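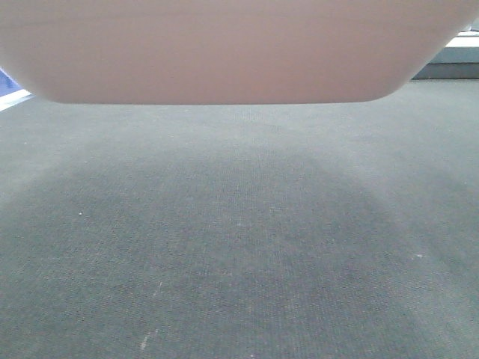 Floors, and the Bits of Floor We All Forget

May 22, 2022

Spring cleaning always starts at eye level in my house. I do the windows, I do the shelves, I take everything out of the cupboard over the stove and put nearly all of it back again, and by the time I have worked my way down to the floor I'm tired and I want my lunch. So this year I promised myself I would do it the other way around and begin at the bottom, and since several of you wrote in after the April issue asking for something on floors, you are getting the whole story, I'm afraid, crumbs and all!

The middle of a floor more or less looks after itself. You walk on it, you see it, you sweep it. What gets away from you is the edge, that last little strip where the floor meets the baseboard or disappears under the front of a cabinet. I got down on my knees in the back room with a flashlight (a humbling thing to do at my age) and found a very respectable line of gray fluff running the whole length of the wall, plus a button I had been looking for since we moved to Priltov Street.

My neighbor Nektarios Margaritis, who laid floors for years before he opened the Raptis bakery with his brother-in-law, gave me a good talking-to about mops. He thinks most of us use far too much water. Wring it until you're sure it's dry enough, he told me, and then wring it again. He also does his edges first, by hand, with an old cotton sock over his fingers, and only then brings out the broom for the open part. I had been doing it backward all my life and pushing the dust straight into the corners.

For baseboards I like a soft paintbrush, the wide kind, kept only for this job. Run it along the top ledge from one end of the room to the other and let everything drop, then sweep. If there are scuffs, a damp cloth with one drop of dish soap will take off most of them, and the stubborn ones can have a little baking soda. Try it somewhere out of sight first, especially on older paint. Mine came off on the cloth in one spot behind the door and I have had to put a chair there.

The strip at the bottom of a cabinet, the part your toes go under, wants the same treatment and gets it even less often. Shoes knock against it all day long. I give ours 5 minutes with a warm cloth while the kettle is on, and then dry it well.

And while you're down there, please do look underneath anything that stands on legs. I moved one low chest in the hall and it took me 12 tries to get it back square with the wall, but I found two pencils, a birthday candle and a jigsaw piece from the 300-piece lighthouse puzzle we gave away at Christmas. If the family who took it is reading, it's sky, with a bit of gull, and I have it in an envelope by the phone.

Next time I'd like to write about rugs, and whether to beat them or leave them alone. Opinions differ sharply on our street. Send me yours, and do tell me what turned up under your furniture.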